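The Desk Drawer Gallery: Pouches, Books and Other Small Things

Welcome back! September's gallery is all about the stuff that lives on a desk or rides around in a bag, and I had such a good time putting it together. We got 214 pictures this round (our best month yet), and I could have happily shown you every one of them.

Pouches were the big favorite. Everybody seems to have one they swear by, and I'm a sucker for a plain black one with a good zipper – it goes with everything and it never looks fussy. 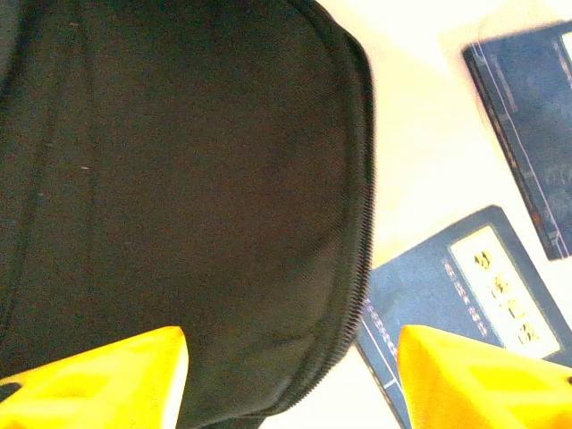

Bernadette Hoarau
Gallery editor, Masson Reading Room

A padded black pouch with a lovely curved zipper, sharing a pale tabletop with two navy blue books. Look at the yellow title label with the big Chinese characters! I love that label against the dark cover, and the little orange-red characters beside it are a treat too.

If you're picking out a pouch of your own, try a rounded one. Mine swallows pens, chargers and a paperback, and I've carried it for eight years.

Next up is shelves and bookends. Arūnas Sproģis is collecting the pictures at the front desk until 9 in the evening, up to three per person – bring your favorites!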